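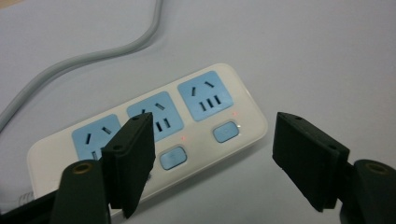 Arash Kiani teaches arithmetic to children between six and 11 who have fallen behind their class. He works out of two rooms in Inholm and sees each pupil twice a week. Most arrive with the same gap, he said: they can recite number facts but can't say what the digits in a two-digit number stand for.

"A child writes 41 for fourteen, and the parent thinks it's carelessness," Kiani said. "I ask the child to show me the number with counters. If I get one counter and then four counters, I know where we start."

His first session contains no written work. The pupil counts a pile of loose counters, usually 66, and Kiani records the method. Some count by ones and lose their place. Some make groups, but of uneven size. A few make tens without being told. The method decides which of three starting points he uses.

Subtraction comes earlier in his sequence than in most school programs. Pupils work on 15 minus 9 before they see any two-digit addition on paper. Kiani wants them to break the 9 into 5 and 4, take away the 5 to reach ten, then take away the 4.

"The step through ten is the same step they need for carrying," he said. "If they can do it going down, going up takes a week or two. The other order takes me longer. I've tried both."

He doesn't forbid finger counting. He notes it on the record sheet and expects it to drop off once the pairs that make ten are fast. His test for fast is an answer within two seconds, on four sessions in a row. A pupil who misses the mark on the third session starts the run again.

The record sheets are the work of Serena Guerra, who taught second grade before she joined him. Each sheet has one line per problem, with columns for the answer, the time, and the method used. Guerra added the method column in July, after finding that two pupils with identical scores needed different lessons.

"One was adding on from the larger number. The other was starting from one every time and was just quick at it," Guerra said. "The score sheet said they were level. I moved one ahead and kept the other on tens for another month."

They have tried commercial material. The Hindeck workbooks were dropped because the pages mix carrying and non-carrying problems from the first unit. Revov, a timed practice program, is still used at home by the older pupils, with the clock turned off. Guerra said the timer produced guessing.

Parents are asked for five minutes of practice a day and no more. The homework is a strip of six problems, all of one type. Kiani asks parents not to correct wrong answers, only to write down what the child said.

"A corrected sheet is no use to me," he said. "I need the wrong answer. If a child tells you 28 plus 5 is 213, there's a rule behind that, and I can work with it."

In that case the child has added 8 and 5 correctly and written the whole 13 beside the 2. Kiani goes back to bundles of sticks and has the pupil tie up the new ten before writing anything.

Guerra is now going through the old sheets, which hold nearly 3,000 recorded problems, and sorting the errors by type. Carrying errors make up the largest group so far. Reversed digits come next, mostly in the teens. She hasn't finished the subtraction sheets and wouldn't give a figure for them.

Asked how long a pupil usually stays, Kiani said he doesn't set a term. Pupils leave when they can explain a carried ten aloud, with a problem they have made up themselves, to Guerra if he has taught them and to him if she has.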